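Desde novembro que a manutenção das pinças de mão é comigo. Antes era o Darragh Gallagher quem tratava disso, e o que ele me deixou foi uma folha com quatro linhas e uma caixa de parafusos. Escrevo o que faço para o ter num sítio só e porque já me perguntaram duas vezes pela ordem das verificações.

O par que usamos é o Skuvis. Duas pinças, esquerda e direita, cada uma com o seu cubo de marcadores. Uma pessoa pega nelas e faz a tarefa à mão, e o programa vai seguindo a posição dos cubos. Os movimentos gravados passam depois para a célula Skerkberg, que está no piso de baixo. Se o cubo tiver folga, a célula aprende a folga. Foi esse o problema que nos apareceu e que me levou a escrever isto.

## O que estava a acontecer

A célula chegava às peças com um desvio para a direita. Era pequeno, mas sempre para o mesmo lado. O Daithí Mulcahy passou uma tarde inteira a recalibrar o braço e o desvio continuou igual. Fomos então ver as gravações e reparámos que só aparecia nas tarefas em que a pinça direita fazia o trabalho. Com a esquerda estava tudo bem.

Desmontei a direita. O suporte do cubo tem dois parafusos por baixo e um deles rodava com os dedos. O cubo parecia firme quando se olhava para ele, mas empurrando de lado mexia. Pouco, o suficiente.

## Antes de desmontar

1. Fechar a sessão no Cendau. Se ficar aberta, continua a gravar e depois há ficheiros para apagar.
2. Desligar os cabos puxando pela ficha. O da esquerda já foi substituído uma vez por causa disto.
3. Passar um pano seco nos cubos. Nada de álcool, que levanta a impressão dos marcadores nos cantos.
4. Anotar o número de ciclos. Na pinça direita estava em 875 desde o último aperto.

O Darragh apertava tudo de 1000 em 1000 ciclos. Pelo que vi, é tarde demais. Ainda não decidi o intervalo novo, mas vai ser mais curto.

## Apertar o cubo e as maxilas

O cubo sai primeiro. Limpo a rosca, ponho uma gota de trava-roscas médio e aperto os dois parafusos alternadamente, um bocadinho de cada vez. Se se aperta um até ao fim e só depois o outro, o suporte fica torcido e o cubo ganha um ângulo que nem sempre se vê.

Depois as maxilas. Fecho a pinça devagar e vejo se as pontas se encontram à mesma altura. Se uma chegar antes da outra, é quase sempre sujidade na guia. Um pincel seco resolve. Não uso óleo nas guias, apanha pó e na semana seguinte está pior.

O trava-roscas precisa de umas horas. Costumo fazer esta parte ao fim do dia e deixar as pinças pousadas até à manhã seguinte.

## Verificar na mesa

A verificação faço-a na mesa de carvalho claro do piso de cima, junto ao corrimão. Tem boa luz e dá para trabalhar sem pedir licença a ninguém. Uso uma caixinha de cartão branca, aberta, como alvo. É leve, e qualquer empurrão a mais nota-se logo.

Pego nas duas pinças, mesmo que só tenha mexido numa. O programa espera ver os dois cubos e, se faltar um, rejeita a gravação. A direita vai até à caixa com a maxila para a frente. A esquerda fica mais abaixo, de lado, com os marcadores virados de maneira a que se leiam. 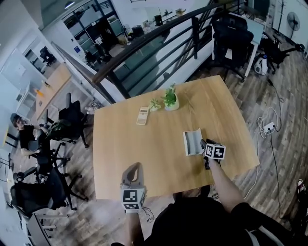
## Os valores

Faço duas passagens. Na primeira aproximo a maxila da caixa devagar e paro antes de lhe tocar. Na segunda toco na aresta e recuo pelo mesmo caminho. No fim, o Cendau mostra a percentagem de instantes em que conseguiu ler cada cubo.

Com o parafuso solto, a direita dava 83. Depois do aperto e da limpeza passou para 97. A subida deve-se em parte ao pano, porque um dos marcadores tinha dedadas em cima de um canto preto. Não consigo separar uma coisa da outra, fiz as duas no mesmo dia. Da próxima vez limpo primeiro, meço, e só depois aperto.

A percentagem também não diz tudo. Um cubo solto pode ser lido na perfeição e estar no sítio errado. Por isso, no fim, faço sempre o teste do empurrão: seguro a pinça pelo punho, empurro o cubo com o polegar nas quatro direções e olho para a posição no ecrã. Se o número mexer e não voltar ao mesmo valor, desmonto outra vez.

## Cabos

O cabo fino que sai por baixo de cada pinça é a parte mais frágil do conjunto. Se ficar muito esticado, puxa a pinça quando se estende o braço, e quem grava começa a compensar sem dar por isso. Se ficar comprido demais, prende-se nas cadeiras.

O que faço agora é dar folga suficiente para chegar ao canto mais distante da mesa e mais um palmo. O resto enrolo e prendo com velcro. Abraçadeiras de plástico não, já cortei uma bainha a tentar tirá-las.

## Levar de volta à célula

Com a pinça verificada, ainda é preciso refazer a transformação entre o cubo e a ponta da maxila. Isto esqueci-me de fazer da primeira vez e perdi a manhã. O cubo, ao ser apertado, não volta exatamente à posição antiga, e o ficheiro antigo deixa de servir. No Cendau está no menu das ferramentas, em «referência da ponta». Demora menos do que beber um café.

Depois disso o Daithí correu a tarefa de teste na Skerkberg e o desvio para a direita tinha desaparecido. As gravações antigas da pinça direita ficaram marcadas como duvidosas. Não as apagámos, mas também não as estamos a usar.

## Por fazer

- Encomendar parafusos à Ó Súilleabháin. Os da caixa do Darragh têm a cabeça moída.
- Pôr uma marca de tinta entre o parafuso e o suporte, para se ver logo se rodou.
- Desmontar a esquerda. Não tem dado problemas, mas nunca foi aberta desde que estou com isto.
- Escrever o intervalo novo na folha, quando houver intervalo novo.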